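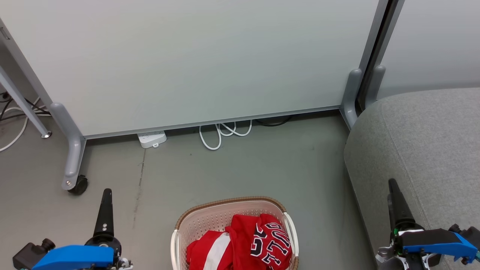 Laundry station: basket with red clothing in the foreground, both grippers near it, gray panel behind.

Perkora — Equipment Planning Meeting
Minutes
Date: 2026-03-29
Present: operations, data team, workshop, purchasing
Absent: building services (comments received in writing)

1. Minutes of the previous meeting
Accepted with one correction. The spare cables were ordered in December and not in the month after, as was written.

2. Grippers and finger parts
The workshop reported on the stock of gripper fingers. At the moment we have four complete spare pairs. The workshop considers this enough for the laundry tasks, but not enough if the kitchen tasks begin at the same time. Prorier offers the fingers only in packs, and the delivery time is long. Purchasing asked if the fingers could be printed in our own workshop. The workshop answered that a first trial was made, and the surface became too smooth for thin fabric.
Decision: one pack to be ordered from Prorier. The workshop will continue the trial with a different material and report at the next meeting.

3. Second robot: buy or rent
Two offers were compared. Hutchins offers a rental contract of 23 months with service included. Prorier offers a sale, with service to be paid separately from the second year. Operations prefers the rental, because the room plan may still change. The data team prefers to buy, as it wishes to modify the wrist mounts, and the Hutchins contract does not permit this without written agreement.
There was a long discussion about who pays for transport if the unit must go back for repair. The text in the Hutchins offer is not clear on this point.
Decision: no decision today. Purchasing will ask Hutchins for a written answer on transport and on modifications.

4. Power and cables at the stations
Building services wrote that power strips and loose cables should not stay on the floor where the robot base is moving. The laundry station was named. The proposal is flat cable covers for all stations and a wall-mounted strip where a wall is near. Purchasing has a price from Perkach of 188 per station, installation not included. The data team asked that the work is done between two recording periods, so that the stations are not closed twice.
Decision: approved for the laundry station first. Other stations after the budget review.

5. Laundry items and baskets
The data team asked for more variety in clothing. Mixed sizes and some heavier fabrics are wanted, also more light colors. Roughly 19 pieces would be sufficient for the next period. Second-hand clothes are acceptable if they are washed before use. One more basket, of a different shape, was also requested.
Decision: approved from the small purchases budget. No separate offer is needed.

6. Partitions
Operations asked if the mobile panels should be replaced by fixed ones. The workshop is against it — the panels on wheels are moved often, and fixed ones would make the cleaning more difficult.
Decision: the mobile panels stay. Casters to be checked, and locked during recording.

7. Other business
The shelf for batteries is still not labeled. The workshop will do it this week.

Actions
Purchasing: order to Prorier; questions to Hutchins; order to Perkach for one station.
Workshop: finger material trial; caster check; battery shelf labels.
Data team: list of clothing and basket; dates when the laundry station can be closed.

The date of the next meeting will be sent by operations after the answer from Hutchins is received.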